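Gritar Adds Capillary Watering Mat for Houseplants and Seed Trays

Fullness line expands to seven products; mat ships to garden centers in March

DRAVLEY – Gritar, a maker of indoor growing supplies, has added a capillary watering mat to its Fullness line. The mat supplies water to potted plants and seed trays from below and requires no pump, timer or electrical connection. It will be available through independent garden centers and the company's own web store starting in March.

The Fullness mat has three layers. The base is a waterproof film that keeps moisture off shelves and sills. The middle layer is a needle-punched felt that draws water from a reservoir by wicking. The top layer is a perforated black cover that limits evaporation and slows the growth of algae. Pots with drainage holes are set directly on the cover and take up water through contact with the felt below.

A mat cut to standard tray size holds 775 milliliters when saturated. The reservoir, sold separately, connects to the mat by a felt tab and can be placed at either end. The mat can be trimmed with household scissors. Cut edges of the felt do not fray, but the film should extend at least half an inch past the felt on all sides to prevent seepage.

"Overhead watering of small pots gives uneven results, particularly with seedlings," said Yi-chun Kwan, product manager at Gritar. "The felt holds a steady level of moisture, and the plant takes up water as the potting mix dries. The grower refills one reservoir and leaves the pots where they are."

The company tested the mat in its Dravley greenhouse with 2,755 pots over two growing seasons. Test plants included African violets, ferns, basil, lettuce and tomato seedlings. Clay and plastic pots were both used. Clay pots with thick bases took longer to begin wicking and performed better when watered once from the top before being placed on the mat.

Gritar does not recommend the mat for cacti, succulents or other plants that need to dry out fully between waterings. Pots wider than 7 inches may also need watering from above, depending on the mix. Mixes containing peat or coir wick well. Coarse bark mixes do not.

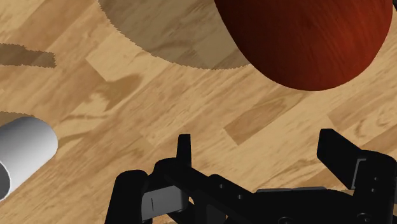

Water-soluble fertilizer can be added to the reservoir at half the strength given on the label. Salts will build up in the felt over time – a white crust on the cover is the usual sign – and the mat should then be rinsed in plain water, wrung out and laid flat. It should not be machine washed or put in a dryer. With regular rinsing, the felt is expected to last three seasons. Replacement felt is sold by the roll.

The mat is made of 100 percent polyester felt and polyethylene film and contains no pesticides or wetting agents. It is packed in a cardboard sleeve with printed instructions.

Distribution to garden centers will be handled by Alhassan, which already carries the other six Fullness products. Retailers may order display cartons and sample swatches through their Alhassan sales representative. Orders received by Sunday will be included in the first shipment.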